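Home & Interiors | Press room | News

Getix launches Tralero, a plain white worktop for people who like a clear surface
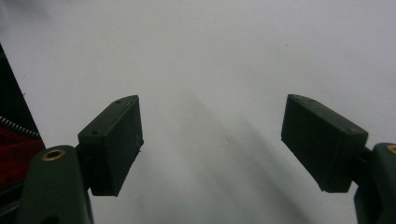
I'm Evangelia Vlachopoulos, I run Getix with my cousins, and I've been going on about white worktops to anybody who'll stand still since last October. So I'm very happy to say that Tralero goes on sale this Sunday!

It's a plain white top for kitchens, craft rooms and that odd corner of the landing where the post piles up. No pattern, no sparkle, no fake marble veins (we did try veins, and my aunt said it looked like a map of the bus routes). We went through 9 whites before we settled on one – a soft one, a bit on the grey side when the light is low, and much kinder first thing in the morning than the bright whites we started with.

Tralero comes in four lengths and one depth. The tops are cut to order at the Kontogiannis workshop, who have put up with a lot of phone calls from me, and delivery takes seven working days. We've made 200 for the first batch. If you want a sink cut-out, please send us the sink's paper template with your order and not a drawing on the back of an envelope. I say this with love.

For cleaning, use warm water and a drop of washing-up liquid, then a dry cloth. Skip the scouring pads. Crumbs do show up on white, I won't pretend otherwise, but I'd sooner see them and wipe them up.

Samples are free from the Getix shop and from Skaklow, our stockist on the coast. Pop one on your counter for a day or two and look at it with the lamps on as well.

Press contact: Evangelia Vlachopoulos, Getix press desk
© Getix. All rights reserved. Back to top

Comments (3)

marrow_and_pea: Does it come with an upstand or is that extra?

Getix: Extra, but we cut it from the same sheet so the white matches – E.

Dilys T: Had my sample on Tuesday, lovely colour. Ordering the longest one for my sewing room.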